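Istard Heating Oil Club: common questions

How much do I have to order?
The smallest delivery is 1000 litres. The tanker from Jutside carries 4000 on each run.

When is the price set?
On the morning the order closes. The next one closes on Monday, February 17, 2020.

Is there a joining fee?
No. Members pay a deposit of £100, taken off the first bill. 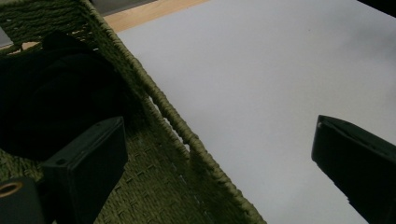
Olive-green woven basket, close up.

Do you deliver to Grollutow?
Yes, from January.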